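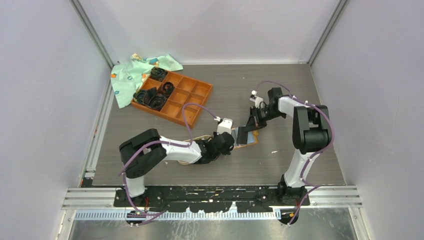
집 내부망 DNS 직접 돌리시는 분들, 캐시 TTL 어떻게 잡으세요?

글쓴이: 밤샘라우터
2025년 11월 19일

안녕하세요, 눈팅만 하다가 처음으로 길게 써 봅니다. 지난 5월에 이사하면서 공유기 기본 DNS를 버리고 미니PC에 Unbound를 올렸거든요. 그때부터 잘 쓰고 있었는데 요즘 좀 이상합니다. 회사에서 쓰는 Hallon이라는 사내 포털이 있는데(재택할 때만 들어가요) 주소가 바뀌는 날이면 저만 한참 동안 접속이 안 돼요. 동료들은 멀쩡하고요.

의심 가는 건 제가 cache-min-ttl을 600으로 잡아 놨다는 겁니다. 어디 블로그에서 이렇게 하면 체감이 빨라진다길래 그냥 따라 했어요. 기본값은 0이라던데 이거 그냥 지우는 게 맞나요? 지우면 또 느려질까 봐 손을 못 대고 있습니다 ㅠㅠ

참고로 집에 물린 기기는 별로 많지 않고, 상위는 포워딩 없이 루트부터 직접 물어보게 해 놨습니다.

양파껍질
지우세요. min-ttl은 도메인 주인이 "이 레코드는 60초만 믿어라" 하고 내려준 걸 무시하고 10분 동안 붙들고 있겠다는 설정이에요. 장애 나서 IP 돌릴 때 TTL 짧게 쓰는 서비스면 딱 말씀하신 증상 나옵니다. 저도 똑같이 당해 봤어요.

포트포워딩의신
저는 반대요. 무조건 지우라는 건 좀 그렇고 값을 줄이면 되죠. 저는 200으로 두고 2년째 쓰는데 문제 한 번도 없었습니다. 요즘 광고 도메인이나 CDN은 TTL을 20초, 30초씩 주는데 그걸 다 곧이곧대로 따르면 재귀 질의가 계속 나가잖아요. 루트부터 직접 물어보는 구성이면 체감 차이 꽤 납니다.

양파껍질
@포트포워딩의신 문제가 없었던 건지 눈치를 못 채신 건지는 모르는 거죠 ㅋㅋ 질의 줄이고 싶으면 prefetch: yes 켜시면 돼요. 자주 찾는 레코드는 만료되기 전에 알아서 다시 받아 옵니다. 굳이 남이 정한 TTL을 건드릴 필요가 없어요.

포트포워딩의신
prefetch는 저도 켜 놨고요. 근데 그건 TTL이 거의 다 됐을 때 누가 물어봐야 동작하는 거라 20초짜리한테는 별 도움이 안 돼요. 그 짧은 막판에 질의가 들어올 확률이 얼마나 되겠습니까.

양파껍질
음 그건 인정. 그래도 20초짜리를 열 배로 늘리는 건 여전히 반대입니다.

Kátia Barbosa
안녕하세요, 한국 온 지 좀 된 네트워크 엔지니어예요. 한국어 틀려도 이해해 주세요 :) 제 생각에는 TTL 얘기 전에 먼저 확인할 게 있어요. 그 포털이 회사 VPN 안에서만 보이는 주소예요, 아니면 밖에서도 풀리는 주소예요? 안에서만 보이는 주소라면 집 Unbound한테 물어보는 것부터 문제일 수 있어요. 저는 Barros라는 고객사에서 비슷한 경우를 봤는데, 그때는 VPN 켜기 전에 받은 "없는 이름" 응답이 캐시에 남아 있어서 VPN 켠 다음에도 계속 안 됐어요.

밤샘라우터
@Kátia Barbosa 헉 VPN 맞아요. Ziltar라는 클라이언트로 붙습니다. 근데 밖에서도 이름은 풀려요. IP가 다르게 나올 뿐이고요. 제가 VPN 켜기 전에 습관적으로 포털 창을 먼저 열어 두는데 그것도 영향이 있을까요?

Kátia Barbosa
네, 있어요! 밖에서 받은 IP가 캐시에 들어가고, 밤샘라우터 님 설정이면 최소 10분 남아요. VPN이 DNS 서버를 바꿔 주지 않으면 그 답을 계속 쓰는 거예요. 이럴 때는 그 도메인만 forward-zone으로 회사 DNS에 보내는 방법이 깔끔해요. 단, VPN이 꺼져 있으면 그 도메인은 안 풀립니다. 그리고 미니PC에서 회사 DNS까지 길이 있어야 해요. VPN이 노트북에만 있으면 노트북 쪽에서 나눠 줘야 합니다.

설정파일수집가
지나가다 한마디. 브라우저 캐시랑 OS 캐시도 따로 있습니다. Unbound만 비우고 "왜 안 되지" 하시는 분이 많아요. 확인하실 때는 꼭 dig로 서버 지정해서 물어보세요.

dig @192.168.0.2 포털주소

이렇게 두 번 연달아 치면 TTL 숫자가 줄어드는 게 보입니다. 처음에 600에서 시작하면 min-ttl에 걸린 거고요.

밤샘라우터
방금 해 봤습니다. 두 번째 쳤을 때 455 나오네요 (중간에 커피 타러 갔다 왔어요). 첫 번째는 600이었고요. 권한 서버에 직접 물어보니까 원래는 60이에요. 범인은 저였네요...

양파껍질
ㅋㅋㅋㅋ 축하드립니다. 이제 지우시죠.

포트포워딩의신
60짜리면 제 값으로 해도 걸리긴 하네요. 이 건은 지우시는 게 맞겠습니다. 저는 그래도 계속 쓸 거예요, 제 집이니까.

핑은나가는데
근데 다들 집에서 재귀까지 돌리시네요. 저는 Hatesus 공유기에 들어 있는 DNS 프록시 그대로 쓰는데 불편한 걸 모르겠던데... 이거 하면 뭐가 좋아요? 시비 아니고 진짜 궁금해서요.

설정파일수집가
@핑은나가는데 내부 호스트 이름 마음대로 붙이는 게 제일 편하고요, 통신사 DNS 죽었을 때 나만 되는 맛이 있습니다. 대신 내 미니PC가 죽으면 나만 안 되고 가족들한테 혼나요. 불편 없으시면 굳이 안 하셔도 돼요.

밤샘라우터
일단 min-ttl 줄 지우고 prefetch 켜고 재시작했습니다. dig로 보니까 이제 60부터 내려가요. VPN은 노트북에만 있어서 Kátia 님 말씀대로 노트북 쪽에서 도메인별로 나눠 볼 생각인데, Ziltar 설정 화면에 그런 메뉴가 안 보이네요. 혹시 써 보신 분 계시면 어디 숨어 있는지 알려 주세요. 관리자가 막아 둔 거면 전산팀에 메일 보내 보려고요.

Kátia Barbosa
관리자 쪽에서 정책으로 내려주는 경우가 많아요. 메일 쓰실 때 "split DNS"라고 적으면 바로 알아들을 거예요. 답 오면 여기에도 알려 주세요!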